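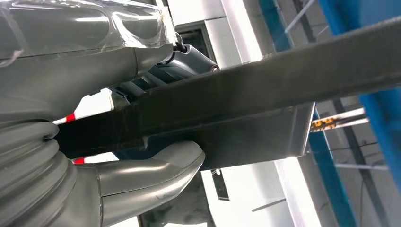

Square steel tube: questions about ordering, storage and fixing plates

Last updated May 30, 2024

What is the difference between square hollow section and box section?

None in practice. Box section is the everyday name and covers both square and rectangular tube. Our order forms use "square" or "rectangular" followed by the outside size and the wall thickness, all in millimetres.

Do I give the outside or the inside size?

Outside. The inside size follows from the wall thickness, but do not rely on it for a close fit. Most welded tube has a raised seam along one inside face. If one tube has to slide inside another, say so on the order and we will check the pair before cutting.

Why is the surface dark and uneven in colour?

Tube that has been hot finished carries a layer of mill scale, which ranges from blue-grey to nearly black and is often patchy. It has no bearing on strength. It must come off before painting or galvanising, and it should be ground back wherever a weld is going to sit. Cold formed tube is usually lighter and may have a film of oil on it.

What is the shortest length you will cut?

70 mm. Below that the saw clamps cannot hold the piece square. Shorter pieces can be cut by hand at the Sturkader workshop and are priced separately.

How square are the ends?

Standard saw cuts are suitable for general fabrication. If the end is to be welded to a cap or a base plate without a gap, ask for a squared end. Mitres are cut to the angle on your drawing. Please state whether the length is measured to the long point or the short point, as this is the most common cause of wrong parts.

Can you weld flat plates to the tube?

Yes. Send a drawing showing the face the plate goes on, its distance from one named end, and which way it projects. Plates up to 200 mm wide are cut in house. Wider plates come from the Widetberg yard and add 3 working days.

Are the plate edges finished?

Plate edges are left as cut unless you ask otherwise. A freshly cut edge is bright and can be sharp, so wear gloves when unpacking. Edge breaking can be added to any order. Rounded corners need to be shown on the drawing with a radius.

Will welding a plate to one side bend the tube?

It can. Heat on one face tends to pull the tube towards that face as the weld cools. Short staggered runs reduce this, and thicker walls move less. If straightness matters, give a limit and Rasmus Vanags in fabrication will confirm whether it can be held before the job is priced.

Do hollow sections need drain holes?

For galvanising, always. A sealed tube can burst in the zinc bath. Vent holes go at opposite ends, near the corners. For paint only, cap both ends or leave both open.

How should tube be stored?

Indoors, off the floor, on level bearers. Lengths with plates attached should be laid with the plate hanging clear so that it does not carry the weight of the stack.

Who deals with drawings and returns?

Drawings go to Shufen Cui at the Sesdale office. Returns go to Mebrat Wako, with the order number and the measured size of the part. Cut lengths can be returned only if they differ from the order.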